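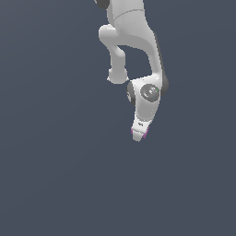 Print this page | E-mail this page

CALL FOR PARTICIPANTS: Verkport Student Robotics, simulation stream

Posted 2019-04-19 by Glenys Meredith

Quick one, we're short on people and the lab bookings have to go in before the end of April.

The Verkport club is after students for the sim stream of the Jikmont project. Grasping, all in software. One arm, one gripper, odd-shaped things to pick up. You write the controller, the simulator runs it, you look at the log and swear a bit, you do it again. 7 places going. College and first-year uni both fine, Grade 12 by arrangement (email Nerys first, there's a form for your parents).

What you'd be doing

- writing and tuning approach paths in Python
- labelling grasp attempts, which is dull but everyone takes a turn
- modelling new objects for the library, currently 186 of them and a fair few are rubbish
- keeping the run log tidy. Please. Last term's was a disgrace
- presenting at the Vavari meet if your code's in decent shape by then

What we want from you

Some Python. Doesn't have to be pretty. Enough maths to not panic when somebody says quaternion, or willingness to panic quietly and then look it up. Own laptop is good but there are machines in the lab. No hardware experience needed for this stream, the hardware crew is Ynyr's and it's full.

Three evenings' worth of homework a month, more near the meet. If you've got exams or a job at the rink or whatever, tell us up front and we'll work round it.

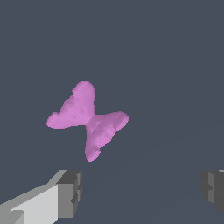 Entry task is the same for everybody, returning members included. You get the starter scene, the gripper model and one object, and you send back a controller plus a page on why you did it your way. Any approach you like. Think about where you'd close the fingers before you write a line of code. A pink bow-tie sort of shape, pinched in the middle with a fat lobe either side and sitting at a tilt, is a different problem from a cube, and with the jaws still wide open and the thing up above them you've got plenty of choices to make about angle. Go for the waist, go for a lobe, I don't mind, but tell me why. We mark the page as much as teh code.

Limit is 240 seconds of simulated time per run. Anything over gets cut off by the script, no appeals. Comment your code in English or French.

Dates and money

Starter files go out by email once you've signed up. Entry task due end of April. Group meets in the Overgaard building, second floor, the room with the bad door. Fee is $2 a session for the snack tin, waived if that's a problem, just tell Nerys, no questions.

Beginners' help night before the deadline, Khrystyna Romaniuk is running it. Bring whatever's broken.

To apply: name, year, program or school, one paragraph on something you've built or tried to build. Doesnt have to be a robot. Send it to Nerys Ellis at the club address, "sim stream" in the subject line or it'll end up with the T-shirt orders.

Glenys

Print this page | E-mail this page

Comments

Dwynwen Bevan
Can we enter the task as a pair? My lab partner and I did the last one together and it'd be a pain to split it.

Glenys Meredith
Pairs ok for the code, separate write-ups please. Both names at the top.

Ynyr Nicholas
If anyone from hardware wants to do this too, fine by me but you're still on bench cleanup.

pdk_west
is the starter scene ok on an older laptop? no proper graphics card in mine

Khrystyna Romaniuk
Should be, turn shadows off and run it in the small window. If it still chugs come to help night and we'll set you up on a lab machine.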